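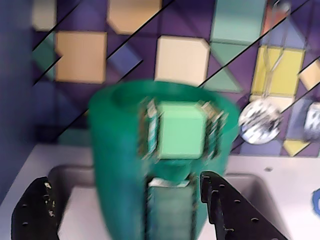

Green cup with a pale green cube.

Visit to the Baloch finishing tools, Tindov Library

The Baloch collection came to Tindov in December, when the bindery of the same name closed its finishing room. It holds nearly 2,000 brass hand tools, together with rolls, pallets, a smaller group of engraved blocks and the firm's pattern books. Our group was shown the material by Anwara Bepari, who is cataloguing it, and Hooman Asadi, who looks after its storage.

The tools arrived in the bindery's own racks. Each rack was sorted by the shape of the working face: dots, gouges, leaves, flowers, corner pieces, then heraldic stamps. This order has been kept. Bepari assigns a running number to every tool, with the old rack position recorded in a second field, so that a tool can be traced back to the place where the finisher would have reached for it. Handles are described separately from shanks. Many have been replaced, and a new handle on an old shank has misled earlier attempts at dating.

Smoke proofs are taken of each face. The tool is held in a candle flame until an even layer of soot has formed, then pressed by hand on to coated paper. The method is old and gives a sharper outline than an ink pad, which tends to fill the fine lines. Two impressions are made. One goes into the register and the other is scanned. Shallow raking light is used for the photograph of the brass itself, and the maker's stamp on the shank, if there is one, is taken as a separate shot. 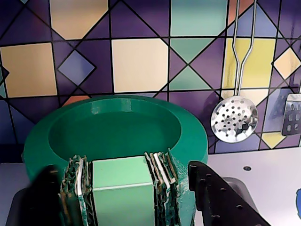

Matching the proofs to the bindings is slower work. The pattern books give a drawing and a job number but seldom name the tools used, and several near copies of the same flower may exist in different sizes. Asadi showed us a corner piece with a nick in the lower left leaf. The same nick appears on nine bindings in the library's stock and is absent from a tenth that had been given to the firm on style alone. That attribution has been withdrawn.

The engraved blocks are kept flat in shallow drawers lined with inert foam. They were cut for publishers' cloth covers and worked in a blocking press, so they are thicker than the tools and show more wear at the edges. Tool 151 in the register is a small block that had been fitted with a handle at some later date. It has been left where the bindery had it, among the heraldic stamps, with a cross-reference.

Green deposits had formed on some of the shanks where the brass had been in contact with leather rests. These have been brushed off dry and the rests replaced with card. No lacquer is applied. Relative humidity in the store is logged, and the racks stand clear of the outer wall.

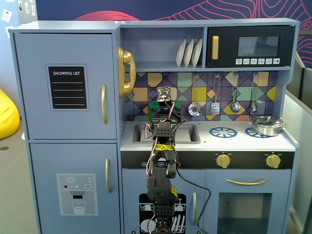 Access and further work

Readers may consult the smoke proofs in the reading room without an appointment. The tools themselves are brought up on request, and rubbings may be made from the bindings only with staff present. Parviz Hassanpour is preparing the pattern books for scanning. The first volume has a broken sewing structure and will be done last.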